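Unit 4: Arranging Small Objects on a Flat Surface
Notes for the Interiors Styling module, Studorix short courses
Prepared by Elsie Kereama, revised in January by Tsehay Mekonnen

4.1 Scope

Unit 3 dealt with shelves, where the back panel and the shelf above limit most of the choices. A tabletop has neither. It is seen from several sides, it is used, and it is cleared often. This unit covers tables holding between two and five small objects. Dining settings are treated in Unit 6.

4.2 Terms

Footprint: the area of tabletop an object covers when it is in place. For a framed picture with a folding leg, the footprint includes the leg.

Anchor: the object with the largest footprint or the strongest color. One per table.

Rest area: tabletop left clear on purpose. It is planned first and marked on the sheet before any object is placed.

Upright: any object taller than it is deep. Frames, vases and candlesticks are the usual ones.

Base piece: a mat, tray or shallow dish that gathers smaller items and gives them one outline.

4.3 Reading the table before placing anything

Record the shape of the top, including the corners. A rounded edge takes away more usable area than beginners expect, and a square object pushed into a rounded corner will overhang. Record the color of the top and of the wall behind it. Pale wood against a white wall is the easiest combination to work with, as almost any dark or saturated object will separate from it. Dark tops need lighter base pieces.

Record the main approach, meaning the side from which people first see the table. In most rooms this is the side facing the door. Uprights face the approach. Flat objects are squared to the nearest edge or turned by a deliberate angle, which is entered on the sheet.

4.4 Three-object layout, left to right

The basic exercise uses one flat rectangular object, one round base piece and one upright. The flat object goes on the left, the base piece in the middle and the upright at the right. The order can be reversed for left-hand approaches. The upright is placed last. It is the least stable of the three, and placing it early means reaching past it for everything else.

A closed red hardcover with gold borders works well as the anchor on pale wood. Its color carries across the room, so it needs no height. The coiled mat next to it is close to the table in tone and is there for its outline and texture. A small item at the center of the mat, darker than the mat itself, keeps the middle of the table from reading as a gap. The black picture frame goes near the front right edge, and its black-and-white print keeps the only strong color on the left.
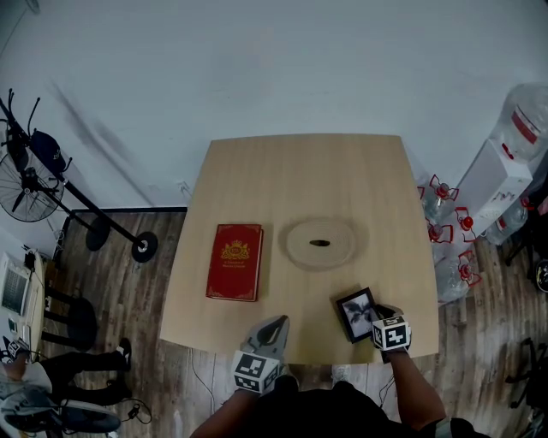
4.5 Spacing

Use the half-width rule for a first pass. The gap between two neighboring objects should be no less than half the width of the narrower one. Where the gap is smaller, the pair reads as one object with an awkward outline. Where it is more than twice the width, the pair stops reading as a group.

Worked case, Soler side table. The top is 672 mm long. Allowing for the lip of the molding at one end, the usable length is 667 mm. The objects and gaps together may take up 500 mm, and the remainder is left as rest area, divided between the two ends. An equal division looks stiff with three objects. Put the larger share beside the upright.

Common errors in student sheets:
- measuring to the outer edge of the molding
- leaving the frame leg out of the footprint
- centering the base piece on the table when it should be centered between its neighbors
- two anchors

4.6 Flat covers

Books, booklets and folders are the most frequent flat objects and the most frequent source of untidy results. The cover faces up. Any emblem should be upright when seen from the main approach. Covers with gold printing are kept away from table lamps, where glare hides the design. A red cover with a gold emblem needs no second red item on the same top.

An angled cover is acceptable if the angle can be read as intended. Less than five degrees looks like an accident. Between ten and twenty is usual. Past thirty degrees a corner begins to point at the neighboring object, and the spacing has to be measured again from that corner. On a light tabletop even a small turn is plain from across the room.

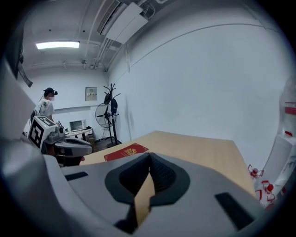 Should the flat object ever go under the upright, as a kind of base?

Stacking is allowed when the cover is rigid and at least as deep as the frame with its leg open. Soft covers flex, and the frame will lean. If in doubt, place the two side by side and apply the half-width rule.

4.7 Resetting

A layout that can't be put back after cleaning isn't finished. Each sheet must carry a reset order, normally the reverse of clearing. Clear the upright first, then loose items from the base piece, then the base piece, then the flat cover. Wipe with the grain. Put back the cover, base piece, loose items and upright. The Lirkorach felt pads used in class stay on the base piece and are checked for grit at each reset.

4.8 Sheet to hand in

Draw one table from above, to scale, with footprints, rest area and main approach marked. Add the reset order underneath. Pencil is accepted. Sako grid pads are available at the front desk.

Related notes
Unit 3: Shelves and Alcoves
Unit 5: Trays and Grouped Containers
Unit 6: Table Settings
Measuring Furniture with Rounded Corners

Studorix short courses | Contact the course office | Back to top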